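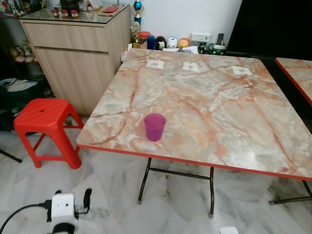 Trisilura folding table, marble-pattern top with red edge trim, in use with a plastic stool.

The Trisilura is a square folding table for occasional use: meals, homework, sorting, cards. I bought one in September and a second of the same pattern 9 weeks later, so the notes below cover two units. Price was 1575 each from Hovosero, delivery included.

Top. The surface is glossy and printed with a pink and grey marble pattern with rust-coloured veining. Gloss is high enough to show fingerprints under a ceiling light. Tea and turmeric wiped off with a damp cloth after 5 minutes. Turmeric left overnight did not come off fully, but the veining is close to it in colour and the mark is hard to find. The red trim has stayed in place on both tables. On the second one there is a slight step at one corner where the ends of the trim meet.

Legs. Dark metal, with a crossbar between each pair and small grey caps on the feet. Opening takes one person and very little force. Closing is stiffer, and the catch on my first table needed a drop of oil before it would release with one hand.

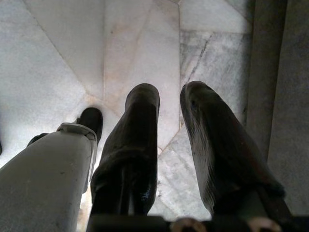
Stability is fair. With all four feet down, pressing on a corner gives a small amount of sideways movement, which stops when the crossbar screws are tightened. These were loose on delivery in both cases. I have retightened them once. The older Isesis table I used before had a wider stance and moved less, but it weighed more and its top chipped along the edge.

Two tables placed side by side match in height closely enough to put a cloth across the join.

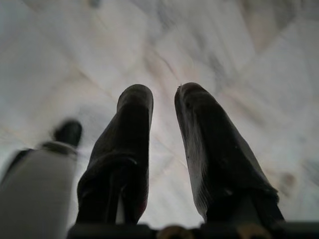

Foot caps are the weakest part. They are a push fit and one came off when the table was dragged, leaving bare metal against the floor. On pale marble like ours a scratch would be easy to see, so I lift the table to move it. Replacement caps are not sold separately by Hovosero. A pack of 8 from Steinarsdóttir fitted after a turn of tape round the leg.

Storage. Folded, it stands behind a door without falling over. There is no carrying handle.

Verdict: good top, adequate frame, poor caps. Suitable for daily light use. Not suitable for a sewing machine.

Reviewed 7th December. Both tables bought at full price.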